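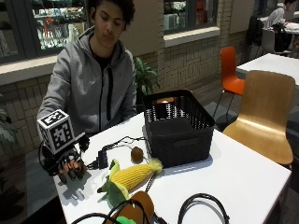

Reviews > Wearables & hand tracking > Kits

Cavard glove kit, the wired one. Had it since August, used it most evenings, long enough to have opinions.

Short version for people in a rush like me: good glove, bad cables, great little cube, software that wants a weekend of your life. Would buy again at the price I paid. Would not buy at full price. More below, skip around as you like.

What I wanted it for. I'm building a tabletop arm in the back half of the Pearce workshop (shared space, I pay for a shelf and a share of the tables) and the plan is to teach it to pick stuff up and put it in a basket by doing the job myself first, lots of times, with the hand tracked. Kid stuff. Plush corn, plush kiwi, black plastic basket. Soft toys are good for this, they squash, they don't roll off and smash, and you can drop one on a person.

So I needed finger bend plus where the hand is in space. The glove does the first part, the marker cube on top does the second part with a camera watching. Two things, one purchase. That was the pitch and it mostly holds up.

FIT

It's straps, basically. A harness for your hand more than a glove. Your fingertips stay partly bare, and for me this is the whole reason to get it over the Amell, which I borrowed from Shirley Treloar for a while and which covers everything. In the Amell I couldn't feel when I'd got hold of something. Kept over squeezing. Then the arm learns to over squeeze too. With the Cavard I just pick things up like a person.

One size in the box. I have big hands and it was tight across the knuckles until I'd worn it in a bit. Poppy Tindall has small hands and had to wrap the wrist strap round further than it wants to go, the end flaps. She taped it. Fine for both of us in the end but they should sell two sizes. Come on.

Putting it on alone takes practice. First night it took me ages, I had the thumb and the first finger straps swapped and wondered why my virtual hand looked broken. Label them! A dot of paint would do. I did mine with nail polish.

Gets warm after a while. Not awful. I take it off between batches and let it air. Don't know how you'd wash it, the booklet says wipe with a damp cloth and that's all it says.

THE CUBE

My favorite part. White, square black-and-white patterns on the faces, sits up on the back of the hand like a little box. Camera sees a face or two of it, software works out where the hand is and which way it's turned. Looks silly and works really well. I did try flat markers stuck on the glove last year with my old rig and lost tracking every time I turned my wrist. With the cube you nearly always have some face showing.

Two gripes. It's tall, so you bonk it on things. Reaching down into a basket you learn to come in at an angle, and then of course all your recorded reaches come in at an angle, and so does the arm. I've sort of made peace with this. And the mount is two tiny screws which work loose. I lost tracking quality slowly over a week, thought it was the camera, thought it was the lights, re did the calibration a bunch of times. Loose screws. Clive Kershaw wiggled the thing with one finger and looked at me. Thread lock, problem gone.

CABLES

Ugh.

Thin wires off the glove to the small module, then more cable from the module to wherever you're going. All black. On a table full of other black cable. I get the thing set up and there's spaghetti from one end to the other, and the cable the kit comes with is way too long for a table, so you end up with a big loop of it lying about waiting to be leaned on. Too long is better than too short, I know. Still.

The glove wires worry me more. They're thin and they go straight into the module with not much strain relief. Mine haven't broken. Alfie Ellwood at the next shelf over has the older version of the same kit and his did, right at the connector, and he had to solder it. He says the new connector is better. I put a blob of hot glue on mine anyway and that's my advice to you too.

Tip: route the wires to the side away from where you drop things. Took me embarassingly long to work that out. If they cross the middle of the table you will drag a plush corn cob off with your sleeve sooner or later.

A wireless version exists on the Cavard site, says "coming". Has said coming the whole time I've owned this one.
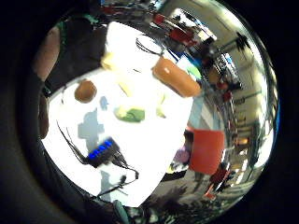

PAIRING IT WITH A HAND-HELD GRIPPER

Lots of people ask about this so, ok. I run the glove for some sessions and a hand-held gripper with a wide camera on it for others, same table, same toys. The gripper is the Wernico, bought used. Very wide lens, everything bends like you're looking into a spoon. You get the whole table and half the room too.

Which is better? Depends. The gripper recordings go into the arm easier, seeing as the arm has a gripper and not fingers. The glove recordings are more natural and a lot quicker to make, and when I changed the gripper on the arm I could still use them with some fiddling, whereas the old gripper ones were kind of junk after that.

Table glare is a pain with the Wernico. White tabletop, bright ceiling light, and the camera blows half of it out to pure white. Pale toys vanish. Anything yellowish is hopeless, the brown and the orange ones are fine. The glove setup with the fixed camera copes much better with the same table. Ruth Clegg told me to throw a gray cloth over the table and she's right and I keep not doing it. Also shadows! Your own arm makes a big gray shape across the table and it moves when you move. The cube tracking didn't care about that at all, credit where due.

Can you wear the glove and hold the gripper together? Sort of. Clumsy. I have done it to line the two sets of data up. The straps get in the way of a good hold and then you have both lots of cable. Wouldn't do a whole evening like that.

SOFTWARE

Here's where it loses points.

Install was fine on my laptop and a nightmare on the workshop machine, which is old. It wanted a particular version of something, I forget, and told me so in a pop-up that closed itself. Took 6 hours start to finish. Some of that was me. Most of it wasn't.

Once it's in, it's decent. You get a hand on screen that moves when yours does, a bar for each finger, a big record button. Lag is small enough that I stopped noticing. Calibration is make a fist, open flat, touch thumb to each finger, done. Do it every time you put the glove on, don't trust the saved one, the straps never land in quite the same place twice.

Export is the annoying bit. It saves finger data in one file and cube position in another and the clocks don't match. There's a setting called "align" that's off by default and isn't in the booklet. Why would anyone want it off. I recorded 40 picks before I found it and had to throw the lot away. Now it's a sticky note on my laptop lid: ALIGN.

Support answered my email, friendly, took a while. They knew about the clocks thing.

HOW IT HOLDS UP

I've done 1000 picks with it now, spread over the autumn. Wear so far: velcro on the wrist strap is getting fluffy (it grabs the plush toys too, watch out for the fuzzy kiwi, it comes away wearing half the fluff). One corner of the cube is scuffed from the bonking, pattern still reads. Finger sensors seem the same as day one, the little finger reads slightly lazy but I think it always did.

And the arm? Coming along. It's decent on the bigger soft things, bad on small round stuff. That's my model and my arm and a whole other post, don't hold it against the glove.

PRICE

List is 1000 dollars. Nope. Not for straps, a module and a printed cube, however nice. I got mine in a clear-out sale for a good bit less and felt ok about it. At list I'd be looking hard at the Amell, which costs more but comes with proper software, if you can stand the closed fingertips. I can't.

If you only need hand position and not fingers, don't buy any of this. Print a cube, screw it to a gardening glove.

GOOD
Bare fingertips
The cube
Quick to calibrate
Sensors haven't drifted much

BAD
Cable everywhere
Tiny screws, bring thread lock
ALIGN is off by default, I'm still mad
One size

Would I lend it to someone? Yes, if they bring it back with the module. Poppy brought back the glove only and the module turned up in a box of plush vegetables a week later.

Will update when the wireless one ships, if it ships. Questions in the comments, I check them on my lunch break mostly.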